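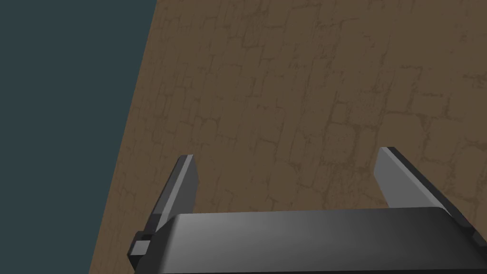 Fantasy literature – Reader societies

The Marusar Circle is a reading society devoted to the Marusar novels, a fantasy series by Eun-ji Wang. It is based in the river town of Heltitz, where the author lived while writing the first book. The society holds a yearly read-aloud each June, publishes a magazine called Restero, and keeps a small lending library of editions and translations. Members are usually called "ferrymen," after the guild of boat pilots who appear in all of the novels.

Background

The Marusar series has 3 main volumes: The Salt Ferry, The Winter Pilot, and A House Below the Weir. They were published by the Pelletier Press and run to 2974 pages in the standard hardcover set. The story follows a family of river pilots over several generations as the river they work on slowly changes course and leaves their home city dry. Magic has a small part in the books and is mostly limited to the naming of boats, which must be done correctly if the boat is to find its way home.

The first printing of The Salt Ferry was 1000 copies. It received few reviews and was out of print before the second volume was ready. Used copies were passed from reader to reader in Heltitz, often with notes in the margins about which local streets and landings matched those in the book. The press reissued it in one format with The Winter Pilot, and most later readers know the text from that edition.

History

The society grew out of an evening class on the modern fantasy novel taught at the Heltitz public library. When the class ended, several of the students went on meeting in the same room to finish reading The Winter Pilot aloud. They had no name for the group at first. The library's calendar listed them as "Marusar, circle," with the second word referring to how the chairs were to be set out, and the name stayed.

Early meetings were given over to reading, with little discussion. A reader would take one chapter and then pass the book to the left. Discussion was added later, after some members asked for time to compare maps. The books contain no map, and Wang has declined to supply one. The society's archive holds a large number of maps drawn by members, many of which disagree about the position of the lower weir.

The annual reading

The main event of the year is the Long Reading, which starts at 6 a.m. at the old ferry landing and moves indoors in the afternoon. One volume is read each year, in order, so that the full series is completed and then begun again. Abridgment is not allowed, though readers may skip the tables of tides at the back of The Winter Pilot. These tables were once read in full and took most of an evening.

Readers sign up for a passage in advance. First-time readers are given the opening of a chapter, and the final page is read by everyone present. Costume is permitted but has never been common – a gray scarf, as worn by the pilots, is the usual choice. Children may read from the songs, which have been set to several different tunes over the years. The best known of these settings, for "The Names of the Small Boats," is printed on the inside cover of the program.

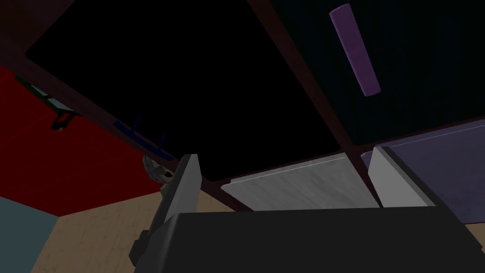
A gripper with its two fingers spread wide, seen from below. Computer rendering.

Restero magazine

Restero takes its name from the harbor where the first novel begins. It prints essays, letters, puzzles, and a small amount of fiction set in the world of the books. Early issues were photocopied and stapled by hand. Later issues are professionally printed, with a color cover.

The essays cover a wide range of subjects. Recurring topics include the grammar of boat names, the dating of events in the second volume, and the question of whether the narrator of A House Below the Weir is the same person throughout. A long exchange of letters on this last point ran through many issues and was later collected as a booklet. Wang contributed one short piece, a recipe for the barley soup eaten in the pilots' hall, and has asked that her other notes not be quoted.

Fiction submitted to the magazine must not use the main characters of the novels. The rule was adopted at the author's request. As a result, most of the stories concern minor figures, in particular the lock keeper Odrin, who has a single line of dialogue in the first book.

Library

The lending library is kept in a locked bookcase on the upper floor of the public library. It includes both states of the first printing of The Salt Ferry, one of which has the fourth and fifth chapters bound in the wrong order. This copy can be read in the room but not borrowed. Other books may be kept for a month.

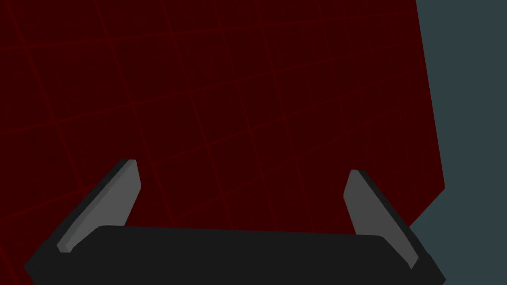
Do new members need to have read the whole series before attending the Long Reading?

Attendance is open to anyone, including people who have not read any of the books. Those who wish to read a passage aloud are asked to have finished the volume chosen for that year.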